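Looking after Pluro: a small gallery

I'm Grímur Dalsgaard and I look after Pluro, the kitchen cell we run in simulation at Andska. Most people never see the dull side of the job, so I've put up a couple of views from a setup check (I love a setup check, sorry!). The whole cell lives in software, but it still needs as much fussing over as any machine with bolts in it. Shelf heights drift when somebody edits the cabinet, a joint limit gets typed in wrong, that sort of thing.

My routine is simple enough. I reset the cell, let it settle for 100 steps, then look at the cabinet and the counter before I let a batch of 3000 go. Last August I skipped the looking bit and lost the whole batch to a shelf that was 12 millimetres too low. Never again! These days I go over the cabinet first, sink second, and write both up in the log, which has reached entry 962 and is mostly me grumbling about collisions. 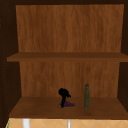

Cabinet check: bottle upright on the lower shelf, grapes beside it, upper shelf clear. 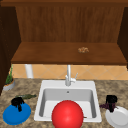 Sink and counter, with the blue plate on the left, the white one on the right and that big red ball in between.

Renders: Grímur Dalsgaard / Andska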